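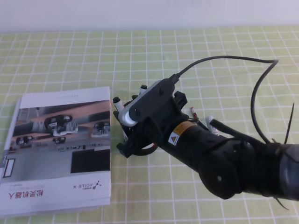
The arm at the bench, with a stack of AgileX booklets on the gridded mat.

Small arms, real lessons

By the third hour of my first day with the Sernico bench kit, I had stopped taking notes. I'd drawn a path for the arm, run it, hated it, drawn another and run that one too, and when I finally looked up it was dark outside and my tea had a skin on it. I've reviewed a fair bit of gear for these pages and can't remember the last time a tea went cold.

Sernico rents complete robot arm benches to schools, colleges and small workshops. You pay by the month, a van turns up with the arm, the controller, a gridded mat and a padded case of things to practise on, and the company's trainers are on the phone when you get stuck. I had mine for all of January, set up in a spare room at the back of our office, and a fair number of my colleagues found excuses to wander past.

Setup took me a morning. The printed guide says 50 minutes, and I think a person who reads the whole guide first could manage it. I didn't read it, and spent a good part of that morning with the base clamped on backwards. Once that was sorted, the controller found the arm on the first try and walked me through calibration with a set of clear, slightly bossy prompts. You touch the gripper to five points on the mat, confirm each one, and the software lines up its own map with the squares in front of you.

The grid turns out to be the cleverest part of the whole package. Everything in the lessons is given in squares. Move three squares left. Stop one square short of the object. Come down slowly over the corner. My colour printer can't tell me where it is to save its life, but after an afternoon of this I could glance at the mat and guess a position well enough that the arm needed only a nudge.

The lessons come in a course called Puso, which has 13 units and starts with flat paper goods. I thought that was an odd choice until I tried it. A foam block will forgive almost anything. Paper slides, bends, catches air and sticks to the sheet underneath. With a pile of booklets you also have to decide whether you want the top one or the lot, and how you'll come at it: from above, from the side, or with a push first to square up the edges. I spent two full sessions on the side approach alone and loved every minute. My best run moved a whole stack to the far corner of the mat without fanning it out. My worst put the top booklet on the floor.

You can drive the arm three ways. There's a hand controller, which feels like an old video game and is where everybody should begin. There's a block editor on the laptop, where you snap moves together and watch a preview before anything happens on the bench. And there's plain code, for those who want it, with short samples at the back of every unit. I bounced between all three. The block editor is the one I'd buy the kit for, mostly for its preview, which saved me from at least one very public collision with the wall.

Now for the grumbles. The cables need more thought. There's a generous amount of slack on an arm like this one, as there has to be if the joints are going to swing freely, but Sernico leaves you to work out where the loops should sit, and the guide gives it half a page. I'd like a proper diagram and a few reusable ties in the case. The emergency stop is large and easy to hit, full marks there, though its lead could stand to be longer. And the software sulks when the laptop goes to sleep. Each time mine nodded off I had to reconnect and touch those calibration points all over again.

Noise is no trouble. I had a phone interview going in the same room while the arm ran a loop behind me, and the person on the other end never mentioned it.

For comparison I also borrowed a Furukawa starter bench for a few days. It's a tidier thing to look at and its guide is better written, with lovely big drawings. But its lessons are over too quickly, and past the last one you're left with a manual and your own ideas. If you already know your way around an arm, that may suit you fine. For a classroom, I'd take the longer Sernico course and put up with the cables.

Price will decide it for many readers. The rental works out to nearly 110 dollars a week once you add the Puso course, with delivery and pickup thrown in for metro areas. Regional customers pay freight, and I'd love to see that change, as country schools are the very places where a kit like this would get a flogging. Shorter hires are possible through Cletano, the training centre that handles Sernico's bookings, though you lose the phone support if you go that way. Keep the phone support. I rang it four times and each call ended with the arm doing what I'd asked.

Who should get one? Any teacher with a lockable room and a class old enough to respect the stop button. A workshop that's been thinking about automating a fiddly packing job and wants to find out how fiddly it is before spending serious money. Keen hobbyists too, if there's a group of you to split the bill and you can agree on whose garage it lives in.

The van came for mine on a Wednesday, a little after nine. I'd been in since seven, trying to get through the last exercise in unit eight, where you lift a single sheet from a pile and lay it down square to the grid. I got it on the second-last go, half a square out and a bit crooked, and then I had to help carry the case downstairs.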